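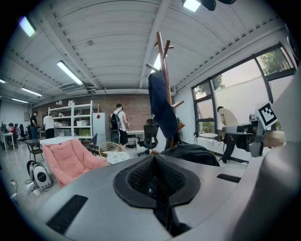 3.2 Personal belongings in the shared workroom

Figure 4. Coat rack in the workroom at Indham, with a dark navy jacket hanging from it and a black bag in front of its base. A white shelving unit and a refrigerator stand along the brick wall.

The second part of the study concerns the places where people leave their outdoor clothing and bags during working hours. Earlier work on shared workrooms (Beneš and Stougaard) dealt mainly with tools and supplies, and treated coats and bags as a minor source of clutter. Our records suggest that they deserve separate attention. Of the 2254 placements logged at the Indham site, 700 involved a garment or a bag.

We distinguish four kinds of resting place: a fixture intended for the item, a work surface, a seat, and the floor. The wooden coat rack in Figure 4 belongs to the first kind. Its angled hooks suit jackets and light coats. A bag with a bulky, rounded shape, such as the one in the figure, was coded as "floor, near fixture" when it stood within one step of the rack. This code was added after the pilot, when Briem and Ji found that they had disagreed most often on bags of this type.

Items that remained on the body were coded separately. A backpack worn at a work table, as by the man in the white sleeveless top in Figure 4, was not entered as a placement until it was taken off. Visitors and staff were coded in the same way.

Storage along the walls was recorded by tier. The white metal shelving unit holds pale boxes and containers on several levels, and its contents were assigned to the supplies category. A personal item set down on a shelf was logged as displaced and kept in the present analysis. The refrigerator was excluded, as the agreement with the site did not extend to food storage.

Coding was carried out by five raters working from the same written guide. Disagreements were settled by Hviid, who had not taken part in the first round.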